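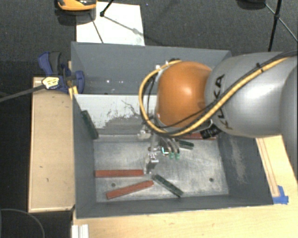

The kettle is already on when I get to the house in Lulberg, and there is a plate of date scones under a tea towel, so it takes us a good while to get around to the choir at all. She wants to know how the drive was, and whether I came by the old road or the new one (the old one, I tell her, and she's pleased, because you get the river that way).

She has led the Chala Community Singers for 30 years, in a hall with a tin roof and a piano that won't hold its tune past the first cold week in May. I ask how it started and she laughs and pours the tea.

"I only went along to turn pages for the accompanist," she says. "Then their conductor moved up the coast and everybody looked at me. I said I'd do it till Christmas. I didn't say which Christmas, I suppose."

There were 10 singers in those days, most of them altos, and one bass who worked shifts and came when he could. She arranged everything herself at the kitchen table, by hand, working out what you could do with a hymn when you had no tenors whatsoever. She still has those sheets in a suitcase in the spare room, and after the second cup we go and look at them. The pencil has gone silvery and some of the corners have been chewed by a dog she remembers very fondly.

You don't need to audition, and you never have. I wonder aloud whether that makes for trouble, and she thinks about it for some time, buttering a scone.

"People worry they'll spoil it for the others," she says. "I tell them to stand next to somebody loud and sing quietly for a month. By the end of the month they've usually got the tune, and if they haven't, well, they've had a nice month."

The choir sings in the languages of whoever has joined, which over the years has meant Welsh, Tongan, Italian and a lullaby from Itov that one of the sopranos had from her grandmother. That one is her favourite. It took them most of a winter, with the words written out by sound on the back of a calendar, and she hums a bit of it for me at the sink while she rinses the cups.

They have been raising money for a new roof, as the rain drowns out anything softer than a march. The last concert brought in $2,000, a good deal of it from the cake table, and there is another planned for September.

Before I leave she asks what I sing. I say that I don't, and she goes to find me a folder. Practice starts at seven, she says, and bring a cushion for the chairs.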